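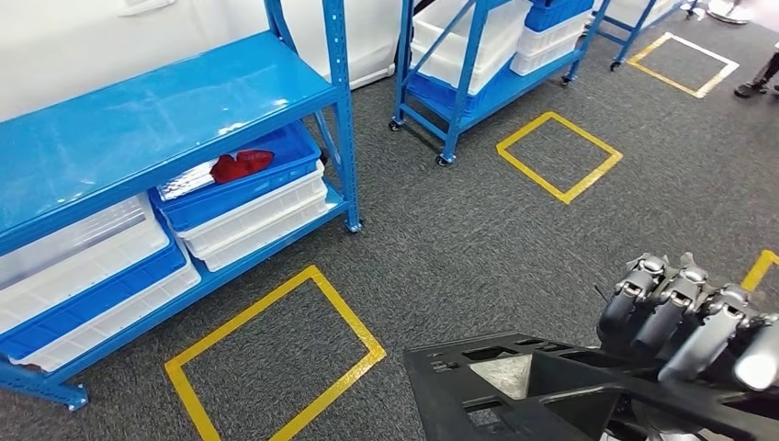

Blue shelving, white bins and the taped box on the carpet at Durkosham.

Shiela Ambrosio talks fast and walks faster. She runs the stock room at Durkosham, and she had 20 minutes before a delivery. Coffee in hand the whole time.

First question, the yellow tape. "That's a parking spot. You put the thing down inside the lines or you pick it back up." Did people listen? "Imre did. Took the others till December."

She came over from Barta, where everything lived on pallets. Hated it. "You'd move three boxes to get one. All day long."

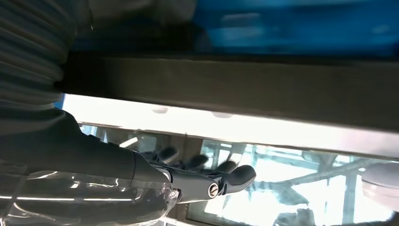

So, bins. She ordered 100 to start, white and blue, and ran short. The count is now 127. The colors are supposed to mean something, white for small parts, blue for returns, but she admits teh system slips. "Tibor grabs whatever's closest. I've stopped yelling."

And crates? "Crates are for soft stuff. Cloths, covers, that kind of thing. Never stack a full one up high."

The carpet was not her idea. She wanted bare concrete, lost that one to Miklós Szekeres upstairs, who liked the quiet. Carts roll slower on it, she says, and the tape lifts at the corners.

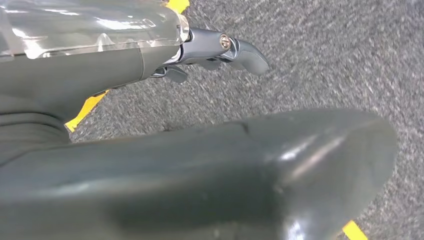 She keeps a spare roll in her desk and redoes the corners herself, usualy before 8 a.m. Takes ten minutes.

What would she change? "More carts. Lower shelves." Then the buzzer went and she was off down the hall, still listing things.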